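Report from the visit to the student robotics club in Marsden, 13th May

I went to Marsden with two colleagues from our school, Grażyna Laskowska and Roy Naylor. We want to open a robot club for our older students next year, and before we ask for money we wished to see a club which already works. The club in Marsden is called Trolleo. It has 17 members and it is led by Stuart Catterall, who teaches physics there and gave us his whole afternoon, for which I thank him once more.

## Arrival

The bus stops directly before the school, but the entrance for visitors is on the other side, so please allow some minutes for walking. The club meets in room 603, on the top floor. There is a lift, but one must ask for the key at the reception. We did not know this and we climbed.

The room is an ordinary computer classroom with the desks put together in groups. I had expected a workshop with tools and a smell of oil. Most of the work this year is done in simulation, and the students were sitting at screens, two or three to each, and talking rather loudly.

## What the students do

The club is preparing for a contest named Ustico, which takes place in June. Every team receives the same kitchen tasks for a simulated robot hand. The robot must take hold of a thing on a counter and put it in a given place. The teams may write the control program as they like, but the kitchen is given by the organizers and it is changed a little for each attempt. A pot can stand more to the left, or a basket can be turned.

Stuart explained us that this changing is the difficult part. In the autumn one team had a program which did everything beautifully with the objects in one position. When the objects were moved by the width of a hand, the robot closed its fingers in the air. The students were very disappointed, and then they threw away most of the program and began again with smaller steps.

We spent the longest time with the team that works on flat metal things, such as lids and shallow pans. I asked why they did not choose something easier, for example an apple. A girl answered that the apple was what they did first, and that a round fruit forgives you many mistakes, but a thin rim does not. The fingers must come at the right angle or the disc slides away. She let me try it with the keyboard. I pushed the pan off the counter on my first attempt and also on my second.

Each team keeps a notebook in which every trial is written, also the bad ones. The team we visited had 80 trials in theirs. I found this notebook the most useful thing of the whole visit and I asked for permission to copy the form of its pages. It has columns for the starting position, the change made in the program, the result, and a remark. Some of the remarks were not very polite.

## Talk with the teachers

After the session we drank tea with Stuart and with Terence Pearce, who takes care of the computers. Roy asked mainly about costs. The simulation program is free for schools, but it needs good graphics cards, and the club has only 2 computers which are fast enough for the full picture quality. The others run it with simple shadows. Terence said that he would buy fewer and better machines if he could begin again.

Grażyna asked how they keep the younger students interested, when there is no real robot to touch. Stuart admitted that three of them left before Christmas. He now begins the year with a small wheeled kit, and goes to the simulation only later. I think we should do the same.

## For our own plan

- Ask Svatopluk Šindelář if the graphics cards in the Dostance building can be used after lessons.
- Begin with one task and one team.
- Introduce the notebook from the first meeting.
- Write to the organizers of Ustico about the age limit, which I could not find in their rules.

Stuart invited us to come again after the contest, and he will send me the task sheets when they are no longer secret. 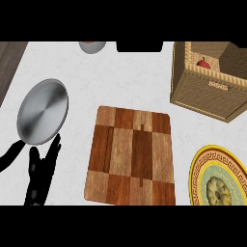 *Kitchen task in the simulation, with the robot hand at the rim of the round metal piece.*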